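# Préparer un enduit terre-chaux pour l'intérieur

Voilà deux ans que j'enduis mes murs à la terre et je ne m'en lasse pas ! Cette recette, je la tiens au départ de Dae-han Kwon, qui animait un stage à Stekville en June – pardon, en juin, ses notes étaient en anglais et je les recopie encore de travers. Je l'ai pas mal adaptée à mon argile, et vous ferez pareil avec la vôtre.

## Ce qu'il faut

- de la terre argileuse tamisée (la mienne vient de la carrière Drelletti, mais celle du jardin convient très bien si on descend sous la couche végétale)
- du sable 0/2, lavé
- de la paille hachée courte
- de la chaux aérienne en pâte, pour la couche de finition seulement
- une taloche, une lisseuse, un pulvérisateur, des gants

## Tester sa terre

Remplissez un bocal au tiers avec de la terre, complétez à l'eau, secouez fort et laissez décanter jusqu'au lendemain. Le sable tombe au fond, les limons se posent dessus, l'argile reste en haut. Si la couche d'argile est très mince, cherchez une autre terre, vous gagnerez du temps.

Ensuite, les plaquettes. Faites-en plusieurs avec des dosages différents : un volume de terre pour un de sable, puis pour deux, puis pour trois. Étalez-les sur un bout de brique mouillée, notez le dosage au crayon à côté et attendez sept jours. Celle qui fissure manque de sable, celle qui poudre sous le doigt en a trop. J'adore cette étape, on a l'impression de faire de la pâtisserie !

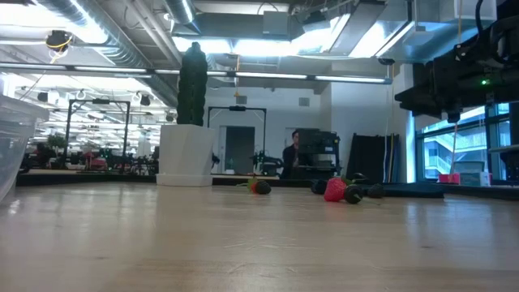
Le mélange du corps d'enduit se fait la veille. Versez l'eau d'abord, la terre ensuite, et laissez tremper avant d'ajouter le sable et la paille (je travaille au malaxeur Turnico, mais les pieds dans une bâche marchent aussi, et les enfants en redemandent). La bonne consistance, c'est celle d'une pâte qui tient sur la taloche retournée. Pour la couleur de finition, partez d'un objet que vous avez sous les yeux : le brun pâle d'une table en bois clair, par exemple, avec son veinage discret et ses petits nœuds sombres, donne un ton très doux sur un grand mur, et un cache-pot blanc posé devant ressort joliment. Gardez un échantillon sec de chaque essai, la teinte éclaircit énormément au séchage.

## Appliquer

Mouillez le support au pulvérisateur, deux fois, à quelques minutes d'intervalle. Passez une barbotine de terre bien liquide à la brosse, puis montez l'enduit de bas en haut en appuyant franchement. Un centimètre et demi par passe, pas davantage. Sur du plâtre ou du placo, il faut une sous-couche d'accrochage sablée ; j'utilise la Hong, au rouleau.

Griffez la surface avant qu'elle durcisse, fenêtres entrouvertes, sans chauffage. Un petit courant d'air suffit – un radiateur à fond fera craquer tout le mur.

## La finition

Terre tamisée très fin, sable fin, et un dixième de chaux en pâte, le tout passé en trois millimètres. Portez des lunettes dès que vous touchez à la chaux. Lissez une première fois à la pose, puis une seconde quand le doigt ne marque presque plus. Pour un angle, je finis avec un couvercle de pot de yaourt découpé en demi-lune, ça épouse l'arrondi à merveille.

Les restes sans chaux se gardent des mois dans un seau fermé, avec un fond d'eau par-dessus. Ceux avec chaux, comptez deux jours.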